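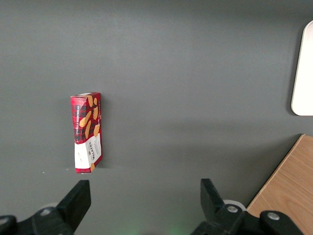 Gundeo worktop, matt grey

A plain dark grey top for packing, sorting and small kitchen jobs. The surface is flat and matt, so packets and labels are easy to read under a lamp. It suits a pantry, a shop back room or a craft table.

Sold by Lambrechts as a single top, or as a set with the two-drawer cabinet described further down. Legs are ordered separately. The top takes 2 people to lift, and we deliver to the ground floor only.

Order code: 2883
Guarantee: 5 years on the top, 2 years on the cabinet
Delivery: within 21 days

Using it

Small goods stand well on it. A slim box of Walkers vanilla shortbread will stay up on its short end, which saves space when you are laying out a hamper. Light things such as a lemon or a little red bottle with a screw cap show up clearly against the grey.
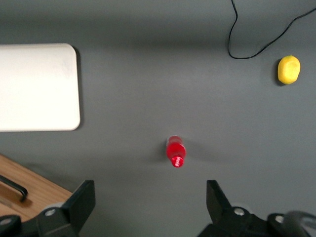
Wipe up spills with a damp cloth and dry the surface afterwards. Do not use scouring powder. Hot pans should go on a mat, and knives on a board. Marks from tape come off with warm soapy water.

The Zilline cabinet

A cube-shaped cabinet in light oak, made to stand on top of the table and not under it. It has two drawers, one above the other, each with a dark bar handle. The top is plain and wide enough to put things down on while you work. Use the drawers for string, tags, scissors and pens.

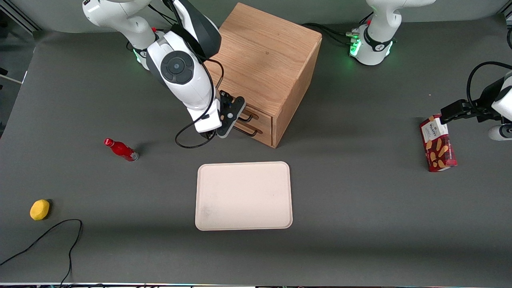
Zilline cabinet in light oak, with both drawers closed, on the grey top.

The cabinet comes assembled. Felt pads are in the upper drawer and should be fitted before you set it down. Spare handles can be ordered from Lambrechts under the same code.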